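Speaker notes: Moving a store locator without losing organic traffic
Plindholm web team, internal session, 01/09/2025

We use cookies to measure visits and remember your settings. Accept all | Manage preferences

Opening. State the scope first. The talk covers the Urevgate locator migration only: URL structure, redirects, canonical tags, sitemap handling. Paid search and review management are out of scope. If someone asks about reviews, send them to the Wivia handbook.

Background. Urevgate ran its locator on a subdomain with 859 location pages. Each page was built in the browser from a query string, so one store could be reached under several addresses. Crawlers picked up the variants, and the index held duplicates with different parameters in different orders. The client wanted the pages moved to a folder on the main domain, with one static address per store.

Pause on the old URL pattern. Read it aloud once, slowly. People at the back never see the ampersands.

Inventory. We built the URL list from three sources: the server logs, the old sitemap, and the locator database. The sitemap was the worst of the three. It listed closed stores and left out every location opened after the last template change. Log files gave us the parameter variants. Do not skip the logs on a job like this, even if hosting takes two weeks to hand them over.

Redirect map. One old address to one new address, permanent, single hop. Parameter variants were normalized before the lookup: lowercase, tracking parameters stripped, remaining keys sorted. Closed stores with a clear replacement nearby went to the replacement. The 94 closed stores with no replacement returned a 410. We did not send them to the locator home page. Search engines tend to treat that as a soft 404, and visitors find it confusing.

Mention the Dumitrescu crawler config here. It is in the shared folder. It follows chains up to 5 hops and reports anything over one. Default settings will miss redirects fired by script, so turn rendering on for the second pass.

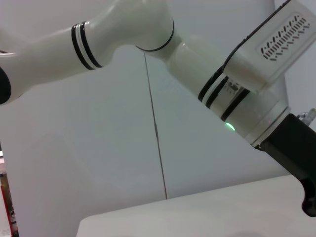 When should the old XML sitemap come down?

Leave it up until most of the old addresses have been recrawled. It gives crawlers a direct list of URLs that now redirect, and they find the new pages sooner. We removed the Urevgate file after the logs showed old-URL requests leveling off.

Canonicals. Each new page points to itself, full address, with the trailing slash. On staging, 2 templates still carried the subdomain in the canonical tag. Both came from a shared header file that nobody had listed as part of the locator. Check rendered HTML, not the template source.

Structured data. Store name, address, phone, hours, and coordinates come from the same database record that fills the visible page. No second copy. The old setup kept hours in a separate spreadsheet, and holiday hours drifted. Keep this part short unless the developers want the schema in detail.

Business profiles. The website link on each profile was changed by bulk upload on launch day, after the redirects were tested live. Order matters: redirects, spot check, then upload. Tagged links stay, with the tag format unchanged, so that reporting runs straight across the move.

Internal links. Footer, header search box, careers pages, press releases. The press releases took the longest, as they sit in an older system with no find and replace. Links there still pass through a redirect. Acceptable, and logged as open.

Monitoring. Daily for the first month, weekly after that. Watch 404 counts by folder, index coverage for the new folder, and clicks split by branded and non-branded queries. Annotate the launch in every report. The February core template release fell inside the comparison window, so year-over-year charts need that note too.

Known gaps. Spanish pages were not moved. Their hreflang tags point to the new English addresses, but the return tags are only in place for stores with a Spanish page on record.

Questions. If time is short, go straight to the redirect map and take the rest by email. Last slide has the folder path and the crawl config name.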